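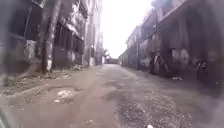 What makes an alley hard to walk down? Mostly the surface, then the edges, then how dark the ground floors are — in that order, going by our survey.

July 2022
Posted by the Alley Surfaces group, Ravanbridge

Print this page | E-mail this page
Reading time: 2 minutes

Project report: walking surfaces in the back alleys of Vasconcelos

Background

Our brief was to pick a kind of public space that gets used every day and doesn't get looked at much. We picked alleys. Vasconcelos district has plenty, old buildings several stories high on both sides and not much room in between. Some were paved in concrete first, then patched with asphalt whenever something underneath needed fixing. Some have had so many patches you can't tell which layer is the original.

We wanted to know where people put their feet and what state that part is in. Not traffic, not drainage (another group has drainage).

Method

108 points on the ground, spread over the alleys between the Tutar building and the old market wall. At each point we wrote down material, condition, loose stuff on top, and anything in the way. Condition on a simple scale — good, worn, broken, missing. Two people per alley, one with the tape and one with the clipboard. Points chosen before we went out so we couldn't just pick the interesting holes.

Each alley split into three strips: left edge, middle, right edge. That turned out to be the most useful decision of the whole project and we only made it on the second visit, so the first visit's sheets had to be redone.

Findings

Middle strip. Almost always the best bit. Lighter in color and smoother than the ground next to it, and it reads as a path even where no path was ever laid. Where this strip stops being continuous, people slow down and look at their feet. We saw this over and over.

Rougher ground on each side. Cracks, pits, broken patches. Worst at the joints, where a concrete slab meets an asphalt repair. Most of our "broken" scores come from joints, hardly any from the middle of a slab.

Potholes. The shallow ones are sneaky. Pale chips of concrete sitting in the bottom make the hole look filled in when it isn't. The rim is ragged and gives way if you stand on it. We measured depth from a straight board laid across the top, deepest point only. We should of taken the width too.

Loose gravel. Goes with crumbled asphalt every time. Usually thick at one side and thins out toward the center. Fine in boots, bad with a stroller or a shopping cart. Several points we had scored "worn" got moved down to "broken" once we counted loose stones as part of the condition.

Edges. Raised strips of broken pavement and dirt along the walls, stones all over. Too uneven to walk on for long, so everyone shares the middle. Small heaps of rubble too, often near a tree or a doorway.

Trees and poles. A big trunk standing out from the building line takes up more of the usable width than it looks like on a plan. Utility poles mostly stand close to the wall and cause less trouble. We would keep the trees. The answer is to fix the ground round them.

Ground floors. Deep doorways, shutters, bars. Very dark inside compared to the open end of the alley, and your eyes take a moment. Facades are stained and grimy low down and high up, but that wasn't part of the scoring so it's in the notes only.

Dust. A pinkish-brown dust showed up on our sheets often enough that we gave it it's own column. No idea yet what it comes from. Brick is our guess. It hides fine cracks, so some "good" scores may be too generous.

What we would fix first

Nearly 20 of the points could be brought up a grade with patching only, no digging. Those are all in or right beside the middle strip. Start there. Then sweep the gravel and take away the rubble heaps — cheap, quick, makes the edges usable for passing.

Full resurfacing is a separate question. It would mean levels, drains, door thresholds. Out of scope.

Problems

Tape measure stretched, replaced it. Clipboard sheets had no box for "patched" so we wrote it in the margin and two of us used different abbreviations. Cleaned up in the Pulora spreadsheet but check the early rows if you reuse the data.

Scores are by eye. Two people scoring the same point agreed most of the time on "good" and "missing" and argued over the two in between. Needs photos of each grade to compare against, printed on the sheet.

Still to do

Repeat the same points in August with the new sheets. Widths of potholes this time. Ask shopkeepers which end they take deliveries from. Map with the three strips colored in, half done, goes up on the Ravanbridge corridor wall when the plotter is working again.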